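Trokenum Grasp Planner, bin picking add-on

Overview | Specs | Reviews | Support

Trokenum is a grasp planning package sold by Ginier for two-bin setups. It ranks grasp candidates from a depth image and sends the best one to the arm. The method comes from a paper by the Vonex group, which claims it handles objects it was never trained on.

We stock it, and we have doubts about that claim. The published test used 25 objects, most of them boxes and bottles. Boxes are easy. A planner that scores well on boxes has shown that it can find two parallel sides.

License: single cell, valid through 2026
Planning time: up to 5 seconds per pick
Returns: unopened only

Our own trials use mixed household items and toys in a gray bin, with a KUKA arm and a narrow-fingered gripper. Plush, a cup on its side, a hairbrush with its pins up.
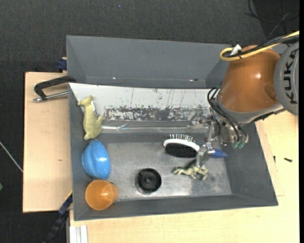
Thin parts and soft surfaces are where depth data gets poor, and the paper gives them one short paragraph. Ask Ginier for results per object before you buy. An average over the whole set hides too much.

Page updated 2025-10-19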